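Print this page | E-mail this page

2026-01-17

Read the Grumard draft on shared benches again. It wants one reset sheet per cell and a speed cap of 200 mm/s whenever the gate is open. The cap I can live with. The reset sheet I doubt. Somebody signs it at the start of a shift and it means nothing by the third run. Bench as set for tidying, both arms on:

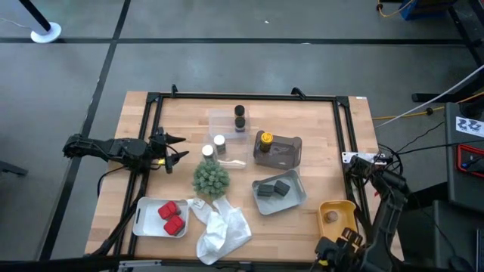
Rajitha Munasinghe: the sheet is there for the handover, and if you want a check per run then write one and put your name on it. Fine. My version is one line, soft goods get logged separately from rigid ones. Bags and cloth never go back the same way twice, so "restored to start layout" is a fiction for them and the draft should say so.

Also not convinced by Plasmont's 100 clean runs as a pass mark. Clean by whose reading? Ask Prokden what they count as a fault before we copy the number into ours. Low views are worth adding to the rule, cloth hides a lot from down there.

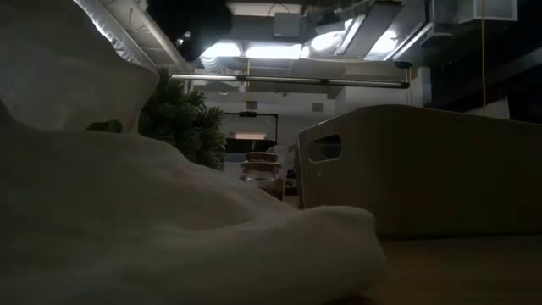
Tabletop level, cloth and bin, jar behind.

To do before March: redo clause on soft goods, drop the signature box.

This site uses cookies. Accept | Settings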